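Danberg 卓上小物3点セット カップ・メッシュトレー・ブラシ
品番 2481

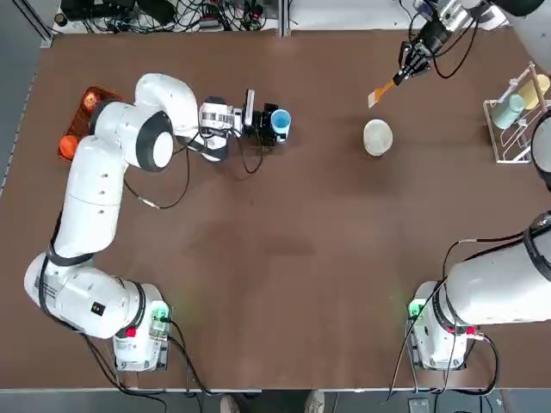
キッチン・ダイニング > 卓上用品 > セット商品

製品概要
カップ、トレー、ブラシの3点で構成する卓上用品セット。ダイニングテーブルや作業台の上に常時置いて使うことを前提とし、色はブルーとオレンジの2系統でまとめた。カップは外側がブルー、内側がホワイト。トレーはオレンジのメッシュ。ブラシはオレンジで、ヘッドは平型、配色はオレンジとイエロー。果物は別売。

セット内容
カップ 1個
メッシュトレー 1枚
ブラシ 1本
取扱説明書(日本語・英語) 1部

価格
セット価格 3835円(税込)
メッシュトレー単品 1543円(税込)
ブラシ単品 1000円(税込)
カップは単品販売の設定なし。破損時の補充については「補充・交換」の項を参照。

カップ
内側をホワイトとしたのは、飲み物の色と残量の確認、および洗い残しの確認を容易にするため。茶渋は早い段階で目に付くので、着色が定着する前に洗浄できる。使用後は中身を捨て、食器用中性洗剤と柔らかいスポンジで洗うこと。研磨剤入りスポンジ、金属たわしは内面に傷が残るため使用不可。電子レンジ、オーブン、直火には対応しない。
食器洗い乾燥機の使用は洗浄のみ可。乾燥工程は省略し、自然乾燥とする。

メッシュトレー
リンゴ、オレンジなど、常温で短期間置く果物の仮置きに適する。メッシュのため底側にも空気が通り、洗った果物の水気が抜けやすい。水滴が残った状態で置く場合は、トレーの下に布巾を敷く。テーブルの天板に直接水が落ちると輪染みの原因になる。
果物は重ねずに一段で並べる。リンゴは追熟を早める成分を出すため、熟度の進んだ果物と長時間同じトレーに入れないこと。果皮の柔らかいもの(桃、イチジク等)は網目の跡が付く。これらには平皿を使用する。
液体を受ける用途、加熱した鍋の鍋敷きとしての用途には使用できない。

ブラシ
卓上のパンくず、茶葉、粉類を掃き集めるための乾式ブラシ。ヘッドが平型のため、天板に対して寝かせ気味に当て、一方向に引いて使う。往復させると細かい粉が舞いやすい。
湿った汚れ、油汚れには使用しない。先に布で拭き取り、天板が乾いてからブラシをかける。食器洗いに転用した場合、卓上用に戻すことは衛生上推奨しない。用途を分けるときはブラシ単品を追加で購入すること。
床の清掃に使用したブラシも同様に扱う。

設置と収納
3点とも専用スタンドは付属しない。トレーはテーブルの端寄りに置くと、中央の作業面を広く取れる。ただし縁からはみ出す置き方は落下の原因となるので避ける。カップは熱源と電源ケーブルから離して置く。ブラシはヘッドに荷重がかからない向きで保管する。食品を入れたトレーの中にブラシを置かないこと。
直射日光が長時間当たる場所では退色することがある。窓際に置く場合は定期的に位置を変える。

天板との相性
木目調や塗装仕上げなど、一般的な食卓の天板で使用できる。オイル仕上げの天板では、濡れたカップを置いたままにすると色の濃い跡が残る場合がある。天板の仕上げが不明なときは、目立たない箇所にカップを置いて確認する。
濃色の天板では白い粉、淡色の天板ではコーヒー粉や茶葉が目に付きやすい。掃除の頻度は天板の色に合わせて決めればよい。

お手入れ
カップ:使用の都度、中性洗剤で洗浄
トレー:週に1回を目安に水洗い。網目に果汁が固着した場合は、ぬるま湯に浸してから洗う
ブラシ:使用後にヘッドを軽くたたいてくずを落とす。汚れが目立つときはぬるま湯で振り洗いし、ヘッドを下に向けて陰干し
塩素系漂白剤は3点とも使用不可。

補充・交換
カップの補充は購入者に限り、セット品番 2481 と注文番号を添えて問い合わせフォームから申し込む。トレーとブラシは通常の単品注文で対応する。色の指定はできない。9月の価格改定より前に購入した分についても、補充の手続きは同じ。
初期不良は到着後14日以内に連絡のこと。使用に伴う傷、退色、着色は交換の対象外とする。

よくある問い合わせ
・トレーにパンを置けるか
個包装のものは可。包装のないパンは乾燥が早く、くずが網目から落ちるため推奨しない。
・ブラシに対応するちりとりはあるか
Danberg では取り扱いなし。厚紙または市販の卓上用ちりとりで代用できる。
・ギフト包装は可能か
セットのみ可。単品は簡易包装で出荷する。
・Kaltton のトレーと重ねて収納できるか
寸法が異なるため、重ね置きは保証しない。

出荷
在庫品は受注の翌営業日に出荷。セットは1箱にまとめて梱包し、カップのみ緩衝材で個別に包む。開梱時は先にカップを取り出してからトレーを持ち上げること。

製品担当 Hanna Zhuravel
ページ最終更新 2024年10月30日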